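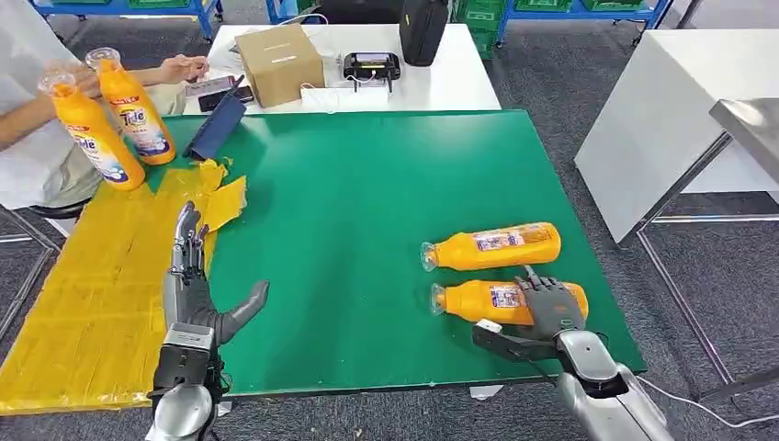

I'm looking for people to come and teach our robots some household jobs, and you don't need to know the first thing about robots to do it. If you can fold a tea towel and put up with folding it again, and again, and then once more from the other side of the table, please read on!

I'm Pei-shan Chang and I run the demonstration room at Hukton. We're a small outfit, and the project you'd be joining is called Drollerel. We want a two-handed robot to cope with the ordinary stuff of a kitchen or utility room (bottles, cloths, boxes, things that roll), and the way it learns is by having a person steer it through the job many times over. Each go is one example. We've got 647 good ones in the bank and we need a lot more before the summer.

## What you'd be doing

You'd work in pairs. One of you drives the arms and hands, the other sits at the table, sets things out and puts them back between goes. You swap every half hour, mostly because driving makes your shoulders ache until you get the knack.

A go might be "pick up the bottle and stand it upright" or "move the cloth out of the way first". Most last under a minute. Afterwards you mark it good, poor or bin it, and type a line about what went wrong if something did. Please don't be shy about binning. I'd much sooner have 38 clean examples from a shift than 100 I have to pick through at my desk with a cold cup of tea.

We do change the layout all the time — different bottles, different spots, lying down, standing up, cloth crumpled or flat. That's on a printed sheet called the Shek list, and you'll get very fond of it or very sick of it.

## Who I'd like to hear from

- Anyone 18 or over with patience and reasonably steady hands
- Left-handers, very much so, we're short of you
- People who've never driven anything like this (gamers are welcome too, but you don't get a head start on pay)
- You'll need to be happy sitting or standing at a table for a couple of hours, and to tell us when you need a break

Training is paid and takes one morning. You'll learn the stop button before anything else, and I'll sit with you for your first few goes.

## The practical bits

Shifts are 9.30 to 1 or 2 to 5.30, and you can do as few as two a week. Pay is £122 a shift, training included, plus your bus fare. We're on the first floor of the Stollo building, there's a lift, and the kettle is next to the sink on the left as you come in. Recording covers the table and whoever's sitting at it, so your arms and possibly your face will end up in the examples. There's a consent form, which I'll send before you visit so you can read it at home.

We start in April and I've got places for up to eight people.

To apply, send me a few lines through the Drollerel page saying which shifts suit you and which hand you write with. No CV, please. I'll ring you back for a quick chat, and you're welcome to come and have a try before you decide.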